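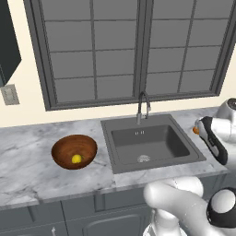
Thursday, February 9, 2023

Day four of the Astix trial. The sales page promises "a kitchen in an afternoon." It did not say which afternoon.

Installed the Pellegrini kitchen pack on the shared machine. License server wanted a reboot, then a second reboot, then Vasilis's password, which he typed with his back to me as if I'd want it. Scene opens fine now. Marble counter, sink, faucet, a wooden bowl, fruit you can reassign. The marble is nicer than anything in my apartment.

Task for the week is fruit to bowl, start pose on the far side of the sink from the bowl, so the arm has to get past the faucet. Default planner in the kit is happy to go straight through the spout if you leave the collision mesh on "auto." Setting it to "convex" wraps the whole gooseneck in one fat lump and then the planner refuses to go near the sink at all. Used "decomposed" and lost 50 minutes to preprocessing. It does cache, so only once per scene. The manual mentions the cache in an appendix.

Overnight batch: asked for 2,000 episodes, got 1,783. The rest are listed as "skipped (other)." Wrote to Astix support to ask what other is. Reply came from Rozália Magyar within the hour, very polite, asking me to attach the log, the log being the thing that says "other."

Things I like so far:
- object swap from the config file, no clicking
- the joint limits match our arm's data sheet, checked by hand
- cabinet doors can be switched to static (do this, it's faster)

Things I don't:
- window panes are plain gray. Outdoor backdrop is sold separately, as the "Daylight" add-on
- small fruit sometimes jitters in the fingers at the default contact settings. Stiffness down, substeps up, mostly cured
- price. The quote is 2,849 per seat and we have three people

Vasilis still wants to compare with Grorkard before we sign. I used their demo in November and it crashed on the splash screen, but he says they've fixed the splash screen.

To do: rerun the skipped seeds one at a time, ask Rozália about a floating license, give Vasilis his machine back.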